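Skemex Kids Movement
Thread, Thursday morning

1/ Fall sign-up for our after-school tumbling and balance classes is open. A few things have changed from last year, so I'm putting them all in one thread.

2/ We now run at two sites. Hornell is the same gym as before. Carkov is new for us. It has a lower ceiling, so no trampoline there. Everything else on the schedule is the same.

3/ Ages are 4 to 11. The 4s and 5s have their own group and a shorter class. If your child turns 6 partway through the session they stay with the group they started in.

4/ Cost is $74 per child for the session. A brother or sister gets $28 off. The discount comes off at checkout once both kids are on the same account. If you made two accounts by mistake, email me before you pay and I'll merge them.

5/ What we do in class: warm-up games, rolls, cartwheels, beam work, landing on two feet. The older group starts handstands against the wall in the second half of the session. No back handsprings. We get asked every year. Try a gymnastics club for those.

6/ Clothes: shorts or leggings, T-shirt tucked in, bare feet. No jeans, no tights with feet, no hoop earrings. Long hair tied back. We have spare hair ties but they go fast.

7/ Shy kids. A parent can sit on the bench for the first 2 classes. After that we ask you to wait in the hallway. Most kids settle quicker that way, and if yours doesn't, I will come out and get you.

8/ Our old mats wore out and we replaced them with Juntunen folding mats over the summer. They are firmer than what the kids are used to. A few of the summer campers complained for a day and then forgot about it.

9/ Blocks and a robot arm. 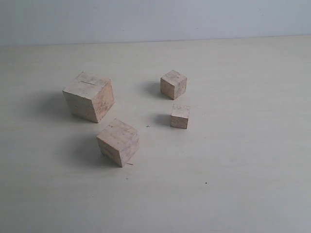
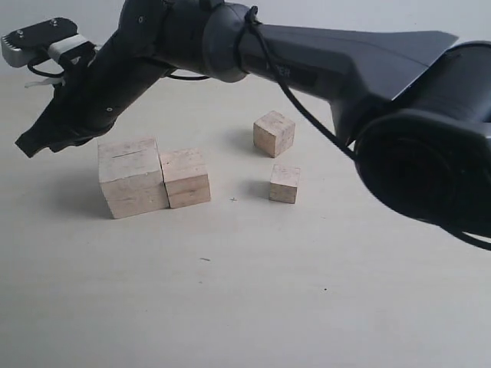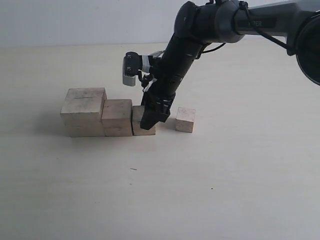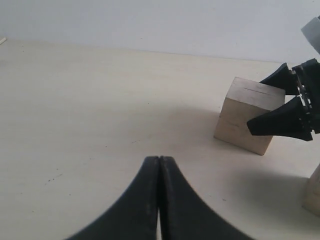
10/ Missed classes. You can make up a missed class at either site in the same age group. Text first so I know the numbers. Make-ups don't carry over to the winter session.

11/ Pickup at Hornell is at the side door. The front door locks when the office closes. At Carkov use the main entrance and please don't park in the bus lane, they do ticket.

12/ Someone asked about birthday parties. Saturdays only, Hornell only, and the calendar is full until December. I keep a waiting list.

13/ To sign up, go to our page and enter session code 1533. If the code gives you an error, clear the box and type it in by hand. Pasting it adds a space and the form won't take it.

14/ Questions can go under this post or by email. I'm coaching from 3:30 on, so anything sent after that gets answered in the evening.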